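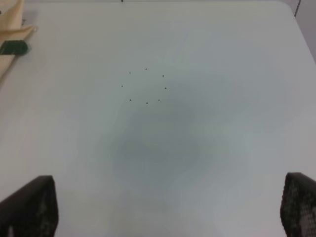
Ticket 866 was opened for the meeting room booking panel at the Lengyel office, second floor. The panel loses its bookings every night and shows all rooms as free in the morning. I want to write the whole history in one place, because until now it is spread over many emails and two different people have answered me. The big white table with the rounded corner is the one in the room called Cornent, and I use this room for my tests below, so when I write "the Cornent table" I mean the bookable item with this name in Stakbridge. In our setup the table and the room are two separate items, and I think this is important for the problem.

Reported by: Recep Kılıçarslan
Assigned to: Bogdan Domański, Tevora support
Status: waiting for customer

What happens

In the evening the panel is correct. It shows the same bookings as the web calendar. When I come in the morning, the panel shows green for every room. The web calendar is still correct. If I press Refresh on the panel, nothing changes. If I unplug the panel and plug it in again, the bookings come back after a few minutes, and then it is fine until the next night.

What I tried first

1. Changed the network cable and the wall port. Same result.
2. Gave the panel a fixed address. Same result.
3. Logged the panel out of Stakbridge and paired it again with a new code. It worked for two nights, then same as before.
4. Asked our network person if something restarts in the night. He says no, and I have seen his log, it is quiet.

Reply from Bogdan Domański

Thank you for the clear list. Please send the sync log from the panel (Settings, hold the logo for a few seconds, then Export). Please tell me also what time zone is set on the panel and in your Stakbridge account. They must be the same.

Reply from Recep Kılıçarslan

The log is attached. It has 1,980 lines, I am sorry for the size, I did not find how to export only one night. The time zone was not the same. The panel had the correct one and the account had UTC, probably from April when we moved to the new plan. I have corrected the account. I will wait for one night and write again.

Update, next morning

Better but not solved. The rooms are now correct on the panel. Only the tables are wrong. The Cornent table had a booking at nine and the panel showed it as free. A colleague sat down there with her guests and the second group arrived, so it was a little unpleasant for everybody.

Reply from Bogdan Domański

I see it in your log. The nightly sync reads rooms first and then items inside rooms. For your site it stops after 12 items, and everything after this is written as empty. This limit is from the old plan and should have been removed. I asked our platform team to remove it. Meanwhile, could you set the tables you use most to "Priority" in the item list? These are read first.

Reply from Recep Kılıçarslan

I did this for the Cornent table and for the two long tables near the kitchen. This morning all three are correct. The other tables are still shown as free. I can live with this for some days, but please do not close the ticket before the limit is removed.

One more question. When I mark an item as Priority, its name on the panel becomes bold. Can this be switched off? People ask me if the bold tables are reserved for managers.

Reply from Bogdan Domański

The bold text cannot be switched off now, I have noted it as a request. The limit was removed on our side this afternoon. Please take away the Priority setting from all three tables, leave the panel on overnight, and tell me what it shows before anybody presses Refresh.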